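Section 4. Setting Up the Navickas Bench Scoring Console

The console runs the game clock, penalty clocks and goal count for one rink. Complete this section before the first game of the season and repeat it after any firmware update.

4.1 Before you start

Place the console on a flat, stable table at the scorer's bench, on the same side as the penalty boxes. Keep liquids off the table while the cover is open.

CAUTION: Do not connect the horn relay while the console is powered. The relay terminals stay live for several seconds after shutdown.

4.2 Connecting the console

1. Set the power switch to OFF.
2. Run the data cable from port A to the scoreboard controller. Cable length must not exceed 200 feet.
3. Connect the goal light leads to ports C (home) and D (visitor).
4. Connect the horn relay to port E and tighten both screws by hand.
5. Set the power switch to ON. The status light blinks amber, then holds green.

Note: If the status light stays amber, the controller address does not match. See Section 7.

Leave enough free table surface for the score sheet and the penalty log. Both officials at the bench must be able to reach the STOP key without standing up.

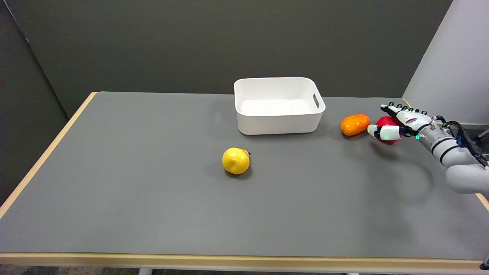

4.3 Setting the clock

1. Press MENU and select GAME TYPE.
2. Enter the period length in minutes and press OK.
3. Enter the intermission length. The default is 15 minutes.
4. Set TENTHS to ON if the league shows tenths of a second in the last minute of each period.
5. Set HORN LENGTH in milliseconds. The factory value is 2000. Values under 500 may not sound on older relays.
6. Press SAVE. Settings are kept after power loss — the penalty clocks are not.

4.4 Testing penalties

1. Start the game clock.
2. Press HOME PEN, enter a player number and select MINOR.
3. Press STOP. The game clock and the penalty clock must stop together.
4. Clear the penalty with HOME PEN, then CLEAR.
5. Repeat for the visitor side.

Note: The event log holds 1000 entries. Export it before it fills; older entries are overwritten without a warning.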